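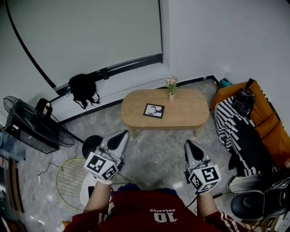
Both hand units over the living room floor, marker cubes fitted, table task.

Subject: Re: [gendum-users] jaw width stuck at last value, right unit only

On Friday a Gendum user at Ongart wrote:

> We are seeing the same thing on our side, I think. Right unit, width
> goes flat partway through an episode and stays flat until the recorder
> is restarted. The pose stream carries on as if nothing happened, so our
> checker passes the episode. Left unit has never done it. We swapped the
> batteries and it made no difference. Is this the firmware or the
> cable? And did anybody run one of these on an arm before catching it?
> We have a batch ready to go and I would like to know whether to hold it.

Please hold it. We did run one on an arm, and that is how we found out.

The task was picking a small picture frame up off a coffee table and setting it down again. On playback the arm closed on the frame fine, lifted it, came back down to the table, and then did not open. It still followed the path out to the rest position with the frame in the jaws. The frame hit a vase and pushed it off the table. The operator used the stop button. No one was hurt, but the person resetting the table had been inside the tape a few seconds earlier, and I don't like how close that was.

I went back through the logs. We have 735 episodes recorded in the Ladik set and 19 of them have a flat width on the right unit. All 19 have good pose data the whole way through. In the one we played back, the width value froze while the jaws were closed on the frame, so as far as the arm knew it was never told to let go.

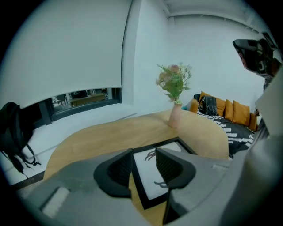 A thin object like that makes the problem hard to spot. The width stays nearly constant for as long as you are gripping, so a frozen reading and a good hold look the same on the plot. You only see the difference at the release, and our checker was looking at the grasp. With anything soft you would get some movement in the reading and could tell sooner.

On firmware or cable: in our case cable, or more exactly the connector. I held the right unit still and moved the cable by hand near the plug and could make the width freeze whenever I wanted. Strain in one direction does it, the other direction doesn't. Taping the cable down to the housing with some slack stopped it. I would still call the firmware part of the fault. When the width reading goes missing it repeats the last good value with a fresh timestamp, and no flag is set. I have reported that to Hulska with two logs attached and have not heard back.

What we changed here:

Any episode where the width is exactly the same for more than 10 samples in a row gets pulled for a look. Real readings on our units always jitter in the last digit, even clamped on something hard. Check that this is true for yours before you copy the number.

The jaw must be reported open before the arm is allowed to leave the place position. If it isn't, the arm stops where it is and waits.

No one steps inside the tape until the arm is powered down. This was supposed to be the rule already.

Cable taped at the start of each session, and a wiggle test on both units before the first take. I would do the left one too. Same connector, so I assume we have been lucky.

The bad episodes can't be repaired as far as I can see. I tried filling in the width from the wrist video and the opening moment came out too vague to trust on hardware, so we are re-recording them.

If you do the wiggle test, please post which direction of strain sets yours off. Ours is pulling down, away from the marker cube. I can send the script that finds flat stretches, but it expects our folder layout and will need editing.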